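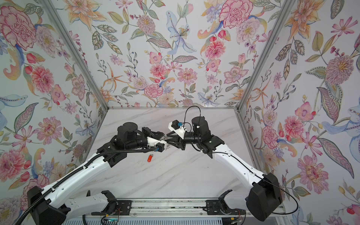

Covering a small alcove and table: which goes first, the wallpaper or the marble film?

Posted by Dymphna Ó Dálaigh
Home & Decorating > Walls and Surfaces

Hello everybody, and thank you in advance for reading, as I do tend to go on a bit. I'm redoing a little three-sided nook at the back of our sewing shop in Porkstead, and I have my heart set on a floral paper on all three walls with a white tabletop that has a gray marble vein running through it. I've wanted that pairing for years! My sister thinks flowers and marble will fight with each other, but I think the gray is quiet enough to let the flowers do the talking.

The walls are plain painted board and the table is an old white one with a few scratches, and it sits right up against all three sides. I've bought 2 rolls of paper from Lova and a long piece of stick-on marble film from a shop over in Skirton. What I can't work out is the order. If I paper first, I'm afraid of slopping paste all over my nice new top later when I touch up the seams. If I do the top first, I don't know how to get the paper to finish neatly along the back edge. Also, does the film hold up to small hard things being dropped on it? Keys mostly, you know the kind, a plastic tag and a metal ring, and I toss mine down without thinking every time I come in the door.

One more worry is the two inside corners. Last time I papered (a bathroom, never again) I folded one piece right around the corner and it pulled away by August.

Eamon Ó Flaithearta
Hi Dymphna, what a pretty combination, and I'm with you against your sister on this one. A soft gray vein sits very nicely under a busy flower print.

I'd do the walls first and the top last. Pull the table out if you can, or if it's fixed, lay an old sheet over it and tape it down at the back. Run the paper an inch or so past the line of the tabletop so the bottom edge is hidden behind it, and let everything dry overnight before you go anywhere near the film. Then wipe the top with a little dish soap and water, dry it well, and start the film from the back edge, peeling the backing a few inches at a time and smoothing toward yourself with a folded dish towel. Don't peel it all off at once. I did that on a hall shelf and ended up wearing most of it.

For the corners, measure from your last full strip to the corner at the top, middle and bottom, take the biggest of those numbers and add half an inch. Cut the strip to that width, wrap the extra around, and then start the next wall with a fresh piece laid over it, hung to a plumb line. You lose a tiny bit of the pattern but with flowers you'd have to go hunting for it. A bathroom is hard on paper anyway, with all that steam, so I wouldn't take the last one too much to heart.

As for the scratches, a bit of filler and 300 grit sandpaper will take care of them. Film shows every bump underneath, more than you'd think, especially the white kind when the light comes from the side.

dunne_attic
film is fine, had it 5 years on a desk. keys will nick it if you throw them, get a little dish

Dymphna Ó Dálaigh
Oh, thank you both, that's such a help. The table does pull out, with some grumbling, so I'll go walls first and save the top for when I'm rested. And yes, a dish! I have a blue one at home that isn't doing anything. Eamon, when you start the next wall over that half inch, do you use ordinary paste on the overlap, or the special seam kind? The paper has a slightly shiny finish, if that matters.

Eamon Ó Flaithearta
Check the label on the roll, but if the finish is vinyl I'd use the seam adhesive there, just a thin line of it with a small brush. Ordinary paste doesn't grip well on top of a shiny surface. Wipe off any that squeezes out right away with a damp sponge.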